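Home Shop Cable Care Tools Workshop Supplies Contact My Basket
Search our store Go

Filed under: Cable Care / Hook and Loop / Rolls and Straps

Mitotport Reusable Cable Strap, Roll of 33

The Mitotport strap is a soft hook and loop strap for holding cables together behind a desk, inside a computer or along the wall of a workshop. It closes on itself, so no buckle and no tool are necessary. You open it with one hand when a cable must be changed, and you close it again in the same place.

One roll is 496 cm long and gives 33 straps of 15 cm. The last centimeter is the glued end and should be thrown away. The straps are joined by a small perforation and they tear off cleanly, but please pull sideways and not straight. If you pull straight, the edge can become a little hairy. It does not make the strap weaker, it is only less nice to look at.

Widths and colors

We keep four widths: 10, 13, 20 and 25 mm. For phone chargers and thin audio cables the 10 mm is enough. For computer power cables we advise the 13 mm. The 25 mm is made for heavy extension cords and garden cables, and it is too stiff for a small bundle - many customers order it at first for everything and then come back for the narrow one.

The colors are black, gray, white, blue and orange. The white one becomes gray with time if it lies on the floor. Orange is useful for marking the cables which must not be unplugged by mistake.

Why we stopped selling nylon ties for this use

Until last August we sold also the common nylon ties. They are cheap and they hold very strongly, and for outdoor pipes I would still choose them. With soft cables the problem is the cutting. A tie must be cut when you add one cable, and the side cutters come very near to the insulation. At our store in Wedthorpe we received back several nice cables with a small wound exactly at the tie. My colleague Noémi Dobos put all of them in a drawer, and from this drawer came the decision to look for something softer.

How to fasten the strap

Switch the equipment off and take out the plug before you work inside a computer. Lay the cables side by side and take out the twists. Put the narrow end of the strap through the slot in the wide end, pull until it is snug and fold it back. You should still be able to move one cable with two fingers. Leave a loose loop before every plug, and keep the bundle away from fan blades.

On a long run behind a desk, place one strap at every 30 cm. Do not close a long cord in a tight coil if it feeds a heater or another strong appliance. A cord like this should lie open.

Care

The hook side collects dust and pet hair. Clean it with an old toothbrush, dry. The straps can be washed by hand in warm water with a little soap, then they must dry flat. Please no iron and no tumble dryer. The material begins to curl above 80 °C.

Details

Material: polyamide hook, polyamide loop, welded together without glue
Length of strap: 15 cm
Length of roll: 496 cm
Straps in roll: 33
Holds a bundle up to: 4 cm in diameter
Packing: paper sleeve, no plastic
Guarantee: 5 years against opening of the weld

What customers write

"I manage the computers of a small library in Darnbridge and I used one roll for the whole reading room. Two straps had the perforation not complete and I helped with scissors. All others very good." - Rutilio Villaseñor

"Good straps, 13 mm is the correct one for me. I would like a dark green." - customer from Oberholzer Street

For dark green we have asked the producer. The minimum order is still too large for us, but we ask again each year.

Delivery

Rolls are sent as a letter if you order one or two, and as a parcel from three. Orders which arrive before noon leave us on the same working day. Opened rolls can be returned if no strap is missing. For schools and repair shops we can make a mixed box with several widths - please write to us with the quantity, and mention if you need an invoice with a purchase number.
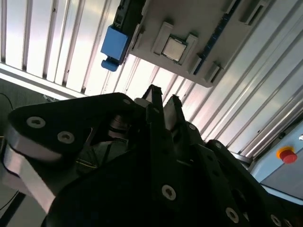
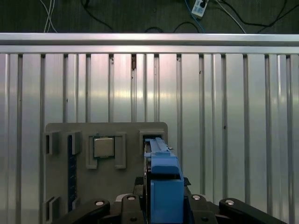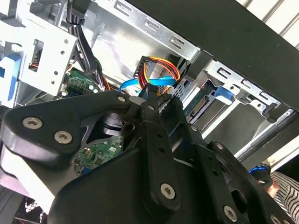
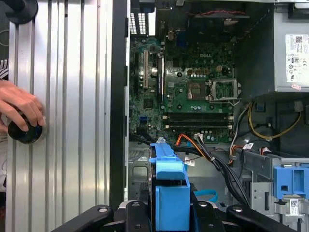
Fourth picture: desktop tower with Dell board, side open.

Page last changed November 12, 2021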